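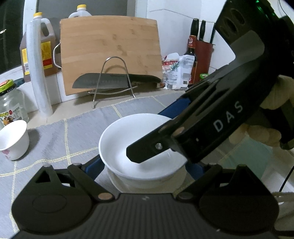
Chapter 5
A Pair of Hand-Held Grippers

In this chapter you will
• choose a table and a set of practice objects
• lay out the two fingers of a hand-held gripper and cut them
• fit the pivots and the finger pads
• run the first paired session, one gripper in each hand
• start the bench log you will keep for the rest of the book

If you have come straight through from Chapter 4, you own a box of printed parts, a bag of screws and, I would guess, a slightly guilty feeling about how much of the dining table has gone missing. Welcome to the good part! Up to now we have been making pieces. From here on we make a tool, and by the end of the chapter you will have picked up a bowl with it, set it down again, and very likely picked it up a second time for the plain pleasure of the thing.

I teach this material on Friday evenings at a shared workshop called Skistine, where the benches are good and the light is terrible, and I have also done every step of it in my own kitchen. Both are fine places to work. The kitchen has one great advantage, though, and it took me a couple of years of teaching to see it. A bench is full of blocks and clamps, all of them hard and square and easy to hold. A kitchen is full of bowls, jars, paper cups and bottles, and each of these asks something different of a pair of fingers. A paper cup will fold if you squeeze too hard. A glazed bowl slides away from a finger that comes in at a lazy angle. A knife on a stand should be left alone until you have a good many hours behind you, and even then I would put it in the drawer.

A word about the two hands. Readers often ask whether they may build one gripper now and the second one later, and of course you may, it is your kitchen. But please read Section 5.4 first. Most of the jobs people want to try at a table are jobs for two hands, where one steadies and the other moves, and a builder who has practiced for weeks with only one gripper picks up habits that are a nuisance to lose. My friend Mareike Ackermann built her left gripper a whole summer after her right, and she still reaches across her own body for the salt.

What you will need

Two sets of finger parts from Chapter 4
Four pivot screws, with washers
Soft pad material, enough for four fingers (the Holroyd sheet from the parts list cuts cleanly with scissors)
Thin fabric gloves, if you like to wear them
A tablecloth or mat that will not slide
One bowl, one paper cup, one jar with a lid
A notebook

The cloth deserves a moment more. A pattern of large squares is a real help, since you can say "one square to the left" to a partner, or to your notebook, and mean the same thing next week. Plain cloth with lines drawn on in marker does just as well.

5.1 How wide should it open?

Begin with the objects and work back to the fingers. Take your bowl and decide how you mean to hold it. If you plan to grip it around the outside, you need an opening wider than the bowl, and that makes for a long, heavy, rather floppy tool. If you plan to take it by the rim, with one finger inside and one outside, a modest opening will do, and the fingers can be slim. We shall take the second way. Our design opens to 100 millimeters, with 40 millimeters of padded finger at the tip, and nearly everything on an ordinary counter can be managed with that if you think first about where to take hold.

Try this before you cut anything. Put your thumb and forefinger over the rim of the bowl and lift it a little way off the table. Notice where the weight goes – the far side drops, and your finger and thumb have to resist the turning. Now slide your grip a short way around the rim and lift again. Your gripper will feel the same pull, and it has no wrist of its own to help, so the wrist doing the work will be yours. Write down what you felt, even if it seems silly. The first entry in my own log reads "heavy on the far side, ouch," and I have gone back to it more than once.

With that note made, clear a space at the table and turn to the paper template for the left finger.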